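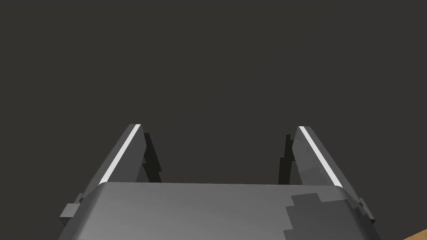

Two-arm kitchen task: protective stop ignored on contact

gwaweru wrote:
Running Zurkgate with the Pusura controller, two arms, pull-open task on the big gray appliance. Contact force on the right wrist passes the 68 N limit and the protective stop should latch. It doesn't. The controller logs the event, drops the velocity command for 2 cycles, then resumes the trajectory as if it had been cleared. I want this fixed before the same config goes anywhere near hardware.

Wrist force filter is at the default. Same result with the limit lowered to 66. The other arm has no part in the pull and never reports contact.

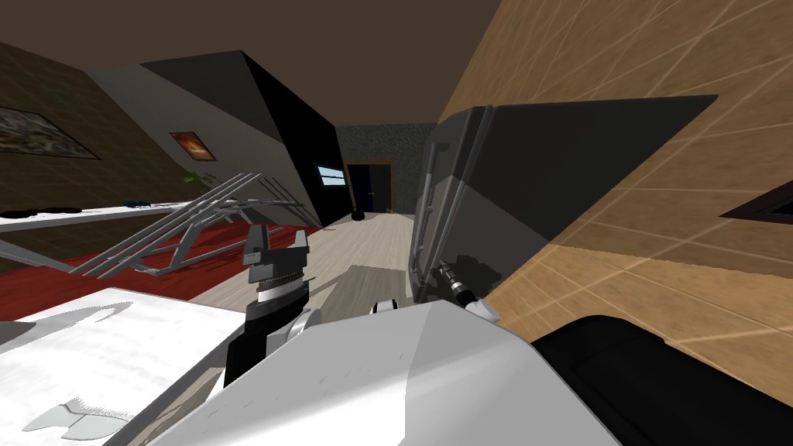 Controllers > Safety stops

tolstack wrote:
Your limit is fine. Check whether the stop is edge triggered. If the force reading bounces below the threshold the latch input goes low, and a lot of configs treat that as an acknowledge. Simulated contacts bounce more than real ones, so I would raise contact damping first.

gwaweru wrote:
Damping is already high. And I don't agree that bounce should matter. A latched stop stays latched until an operator resets it.

ionut_c wrote:
Agree with gwaweru. Tuning damping hides the fault. We had this on the Grosto cell in March, on real arms, and lost a wrist flange to it. Look for auto_reset in the arm group file. The group setting overrides the per-arm one and prints no warning.

Second thing to check is whether the stop is applied to both arms or only the one that tripped. Run a slow approach with the fingers open against something large and flat.

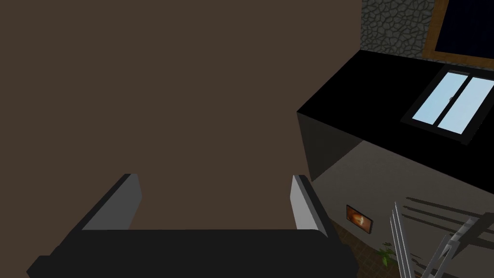

Set the approach to 4 mm/s and record commanded and measured joint velocity for both arms. If only one goes to zero, the group is misdeclared and auto_reset is a separate problem. Use the MacLeish logger for this - the built-in one drops samples during a stop.
- Ionuț Crăciun

tolstack wrote:
I still think the damping is worth a look. An underdamped contact will give you nuisance trips once the latch works.

gwaweru wrote:
auto_reset was true in the group file, false in both arm files. Set it false everywhere and the stop latches. The second arm keeps moving for about 66 ms after the first one halts, so the group declaration is wrong as well. Will post the corrected file once I have rerun the slow approach on both sides.

Gitau Waweru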